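Review: the Plimetti tabletop arm, seen at the Dalura open day

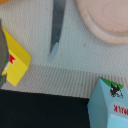

Wosia Library Service – Equipment and Activities Team

We went to the Dalura open day on a Monday in July to look at the Plimetti, a small robot arm sold to schools and libraries for table work. Our after-school sessions have used wheeled kits up to now, and we wanted to see whether an arm would hold a group's attention for longer. We had 2 slots at the demonstration table, one in the morning and one after lunch.

The task was clearing a pretend kitchen table. The toys were ordinary play food and tableware: a yellow carton with a red star on it, a light-blue milk carton with a cow, a round wooden plate and a slim grey utensil. The cloth was white with a fine texture. Dalura lets visitors choose the order, and then the arm works through it.

Cartons are what it does best. They have flat sides and the fingers close on them squarely. In our morning slot the arm lifted and placed the yellow one at the first try, even when we turned it at an angle. The milk carton took longer, as the sloping top seemed to confuse it, but it got there.

Thin things are harder. The grey utensil lies almost flush with the cloth and the fingers pushed it along twice before they got hold of it. The plate has a raised rim, so there is something to grip, but the arm has to come in from the side and it was slow to work that out. A child would probably have lost interest by then. The staff said slower settings help with flat objects. We tried one after lunch and it did, a little.

The view from the wrist camera is shown on a laptop beside the arm. This was the part we liked most. You see the table from the hand's position, with a finger always at one side, and it makes it much easier to explain why a pick went wrong. I would use this with a group before letting anyone touch the controls.

Set-up is 4 bolts and a single cable. The fans are quiet enough for a library. The printed guide is poor, with small diagrams and no index, and I would want a better one before handing the kit to branch staff.

The arm alone is 1350 pounds. The older Cuervo model was on the next table at 1000 pounds, with the same reach but no wrist camera. It managed cartons just as well. If you only want to show picking up and putting down, the Cuervo will do. For teaching, I would pay the difference.

Toys are not included with either – bring your own, and try a few shapes before you plan a session. We have asked Dalura for a two-week loan of the Plimetti and will run it at the central branch first.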